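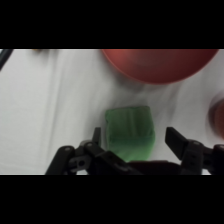 A white cloth with soft folds, and part of something round and red.

Why Does Skin Get Dry?

Your skin is busy all day. It keeps water inside your body, keeps germs out, and tells you when something is sharp or cold. In winter it can start to feel tight, rough, or itchy. Grown-ups call this dry skin, and almost everyone gets it at some time.

What skin is made of

Skin has layers. The one you can touch is called the epidermis (say: ep-uh-DER-mis). The top part of the epidermis is made of flat, dead cells packed close together. Between the cells there are fats and oils. Think of a brick wall. The cells are the bricks, and the fats are the stuff that holds the bricks in place.

When the wall is in good shape, water stays in. When some of the fats are washed away, there are small gaps, and water gets out into the air. The skin dries, and bits of it may flake off.

Under the epidermis is the dermis. This layer has nerves, tiny blood vessels, and glands. Some of the glands make an oil called sebum (say: SEE-bum). Children make less sebum than teenagers do, so children's skin dries out more easily.

Why winter makes it worse

Cold air holds less water than warm air. In January the air outdoors is often very dry. Heaters warm that air up but don't add any water to it, so the air in your bedroom may be dry too. Wind also pulls water from your skin, mostly from your cheeks, lips, and hands.

Long, hot baths feel nice, but hot water and soap take oil off your skin. Licking your lips doesn't help either. Spit dries fast and leaves your lips sorer than before.

What skin cream does

Skin cream is also called moisturizer. Most creams are a mix of water and oils. The oils sit on top of the skin and fill in some of the gaps in the wall. Some creams have glycerin in them, too. Glycerin holds on to water and keeps it near the surface.

Ointments are thicker than creams and feel greasy. Lotions are thinner and have more water in them. For very dry hands, a thick one usually works better.

How to look after dry skin

Use warm water, not hot.
Keep your bath or shower short.
Pat yourself with a towel. Don't rub.
Put cream on while your skin is still a little damp.
Wear gloves when it is cold and windy.
Ask a grown-up before you try a new cream. Some have perfumes that sting.

When to tell someone

Tell a grown-up if your skin cracks, bleeds, or itches so much that you can't sleep. You might have eczema (say: EK-suh-muh), which is a common skin problem. You can't catch it from another person. A doctor can help you choose the right cream or medicine.

Words to know

Epidermis: the outside layer of skin
Dermis: the layer under the epidermis
Sebum: oil made by your skin
Moisturizer: a cream, lotion, or ointment for dry skin

Written by Retno Manurung for the Uvdale Children's Health Pages
Last updated Apr 1, 2023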